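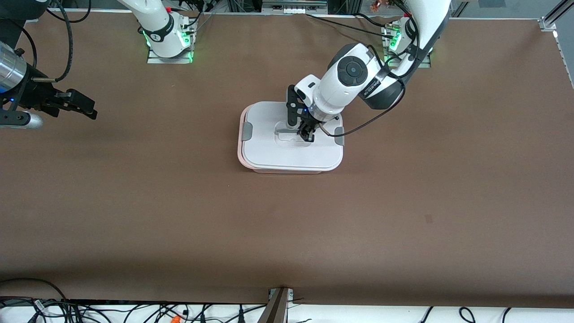
Is the Dukberg lecture capture plan worth paying for at a small college? For departments that record more than a couple of courses a term, it earns its keep; everyone else can go on propping a phone against the water pitcher.

I teach two sections of intro economics at Tillman College, and our department has been on Dukberg since last May. We pay $568 a year for up to 19 courses. The rival quote, from Proltedley, was cheaper until you reached the page with the storage fees, which had been set in the sort of type usually reserved for aspirin bottles.

Setup took one afternoon. You name the course, paste in the roster and pick who may download. I picked "students only" and then spent a week locked out of my own lectures, a policy some of my colleagues thought should be made permanent.

The captions are good. They handle "elasticity" and "marginal" without fuss, though "Dikgate Hall" came out as "dig eight hole" all through the fall. You can fix a word once and apply it to the whole course, an option hidden under Preferences, then Language, then More.

Search is the part students like. Type "price floor" and it jumps to the minute you said it, along with the minute you said it wrong. Before the midterm, 56 of my 70 students had used it at least once, according to the usage page. I don't have that many on a Friday in person.

Quizzes are the weak spot. They can be dropped into a recording, but scores won't pass to our gradebook unless the column titles match exactly, capitals included. Support answered my question in two days, politely, with a link to the article I had been complaining about.

A few smaller gripes:

- The phone app forgets your place if you take a call.
- Trimming the end of a lecture is easy, trimming the middle is a hobby.
- The "engagement score" rated my best lecture lower than the one where I read out the syllabus.

Four stars out of five. We've renewed for another year, and I've asked for the download setting to be changed back.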